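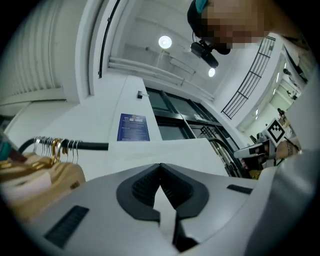

*Fig. 1. Hand-held grippers at the demonstration, with the clothes rail and the hangers on the left.*

# Notes for session 6: the visit to Kassab

These notes are for the students who came to the demonstration and also for those who could not come. Please read them before the next session, when Nabil Mahasneh will discuss the reports with you.

## Who we visited

Kassab is a small company that develops ways to teach robots simple work with clothes. The demonstration was led by Anežka Říha, and Yao-tsung Chiu answered the technical questions. Their current project has the name Korau. Its task sounds easy when you say it in one sentence: take a garment, put it on a hanger, place the hanger on a rail. In our lecture on grasping we saw already why cloth is difficult. A cup keeps its shape when you lift it, but a shirt has a new shape each time.

## Demonstrations by hand

In Session 4 we spoke about teleoperation, where a person controls a robot arm from a distance. Korau uses another method. The person holds the grippers directly, one in each hand, and does the task with them. No robot arm is needed at this stage. What is recorded is the view of the camera on the gripper, the opening of the fingers and the movement of the gripper in space. Later, a policy is trained from these recordings and it runs on an arm which carries the same type of fingers.

The advantage is speed. Mrs. Říha told us that one trained operator can record 200 demonstrations in a working day, and that the first set for Korau has 514 of them. She also told us that 32 were removed after checking, mostly for the reason that the operator's hand had covered the lens.

There is a price for this. A human wrist can turn in ways that an arm can not follow. Operators must learn to move a little slower than feels natural, and to keep their elbows away from positions the robot can not reach. Several of you tried the grippers and noticed that the first wish is always to help with a free finger. This is not allowed, as the robot will not have this finger.

## The fingers

Please look again at your sketch from the workshop. The pads have fine ridges across the inner face, and the two pads together make a V. We discussed two questions:

1. Why a V? A thin round object, for example the wire of a hanger, can slide toward the bottom of the V and settle there. With two flat plates the wire can turn between them.
2. Why ridges? They help with cloth, where a smooth pad can slip. Mr. Chiu said that the direction of the ridges was changed two times before they were satisfied.
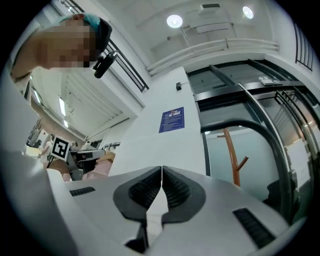
*Fig. 2. The ridged black pads seen from close. The second gripper, on the left, carries a square marker.*

## The markers

On the second gripper you find a square pattern in black and white. It is called a fiducial marker. The software knows the real size of the square, so from one picture it can calculate how far away the marker is and how it is turned. When one gripper sees the marker of the other, the position between the two hands can be found. For hanging clothes this matters much: one hand holds the hanger and the other brings the cloth, and an error of a centimeter is enough to miss the shoulder of a shirt.

Georges Shboul asked what happens when the cloth covers the marker. The answer was that the position is then estimated from the other sensors until the marker can be seen again. The error grows during this time - for a short moment it is acceptable, for a long one the recording is rejected.

## The wide lens

The camera on the gripper has a very wide lens. Straight things such as door frames and railings become curves in its pictures. Before any measurement, the picture must be corrected with the calibration of the lens (see Chapter 3 of the reader, the part on distortion). The wide view has one more use: walls, signs and columns stay visible while the hand moves, and they give the tracking software fixed points.

## Work for the next session

Write one page and a half on **one** of the following topics.

- Compare recording by hand with teleoperation for the hanging task. Include at least one case where you would choose teleoperation.
- Propose a rule to decide when a demonstration must be removed. Say which data you need in order to check it.
- Describe how the task changes if the hangers are all the same, compared with hangers of different color and thickness.

Reports go to Ruairí Egan, on paper or by mail. If you borrowed a workshop sketch from another student, please write his or her name on it too.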